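Werkstattbuch, September, Eintrag Requisiten und Kleinmöbel

Kurz nach 15 Uhr, Kaffee steht daneben, also schreibe ich das jetzt auf, bevor ich wieder die Hälfte vergesse.

Stand Regal

Das kleine Regal mit den zwei Böden (bei uns heißt es inzwischen nur noch Merkby, nach dem Zettel auf der Kiste) macht sich gut. Weißes Metallgestell, vier Beine, gelbliche Böden mit Maserung, der untere sitzt etwas nach hinten versetzt. Diese Stufe hat mich am Anfang genervt, ich wollte den Boden schon nach vorne holen. Benoît war dagegen und ich muss zugeben, er hatte recht! So kommt man von vorne besser an das heran, was unten steht. Schrauben habe ich heute Morgen alle nachgezogen, eine hinten links war locker. Bitte nicht mit dem Akkuschrauber drangehen, das Gestell ist dünn und ich habe keine Lust, es noch mal zu richten.

Auf dem Marmormuster rutschen die Füße ein bisschen. Ich hatte an Filz gedacht, aber damit rutscht es vermutlich noch schlimmer, also lieber Gummi. In der Kanden-Schublade müssten noch welche liegen, die durchsichtigen. Falls jemand sie findet: bitte zu mir auf den Tisch.

Wecker

Die Wecker sind ein Kapitel für sich. Der große blassblaue hat das Zifferblatt, das man auch von weitem lesen kann, der kleine weiße eckige ist mit seinen dünnen Zeigern eher was fürs Nahe. Beide passen nebeneinander auf den unteren Boden, das hatte ich vorher mit dem Zollstock geprüft und mir trotzdem nicht geglaubt. Der schwarze runde mit den Glocken oben drauf ist mein Liebling und gleichzeitig der schwierigste: rund, kippelig, und wenn er einmal liegt, dann liegt er. Oben auf dem Regal wäre er mir ehrlich gesagt am liebsten, mit etwas Abstand zur Kante.

Batterien: Habe ich aus der Rerar-Packung genommen, die ist jetzt leer. Nachbestellen! Die Bestellnummer endet auf 1165, steht innen im Deckel.

Brot und Tablett

Das Tablett bleibt hinten links, da ist es aus dem Weg und man stößt nicht ständig mit dem Ärmel dran. Der Laib kommt nach hinten, der Kringel davor. Ich hatte es kurz andersherum probiert, aber dann verschwindet der Kringel komplett hinter dem Laib und man sucht ihn jedes Mal (ich jedenfalls). Der Glanz auf der Kruste ist schön, zieht aber Fingerabdrücke an. Ein trockenes Tuch reicht, kein Reiniger, bitte wirklich keiner.

Die Inventarliste von Benoît Boyer hat jetzt 31 Zeilen und die Bäckereiabteilung wächst schneller als alles andere. Von Zacharias soll noch ein Karton kommen, was drin ist, weiß ich nicht genau, der Lieferschein sagt nur „Haushalt, gemischt“.

Kabel

Das dünne weiße Kabel auf der Platte liegt immer noch so rum, wie es will. Mal klemmt man es fest, dann braucht man wieder ein Stück mehr Länge und alles geht von vorne los. Vorschlag: ein Klettband hinten und gut. Die Tüte bitte nach dem Auspacken auch gleich weg, die raschelt und bleibt überall hängen.

Beide Zustände, einmal Regal leer und einmal mit Weckern:

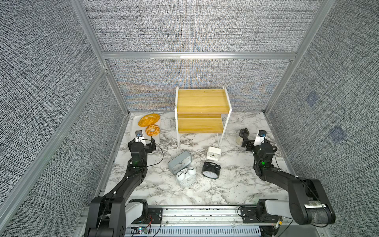
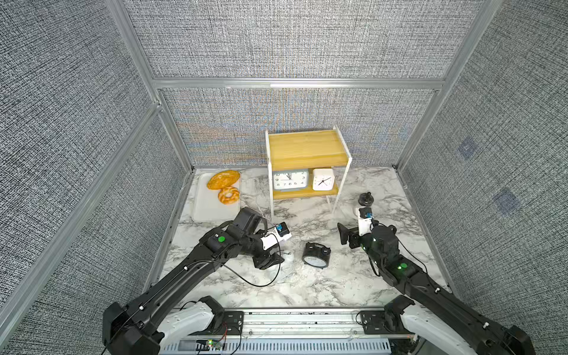 Offen für morgen

Gummifüße suchen und unter das Gestell kleben, über Nacht trocknen lassen.
Batterien bestellen.
Klettband ausprobieren, notfalls das breite aus dem Lager.
Mit Benoît klären, ob der Glockenwecker einen festen Platz bekommt oder weiter wandern darf.
Karton von Zacharias annehmen, falls ich schon weg bin bitte neben die Tür stellen und nicht auf die Werkbank.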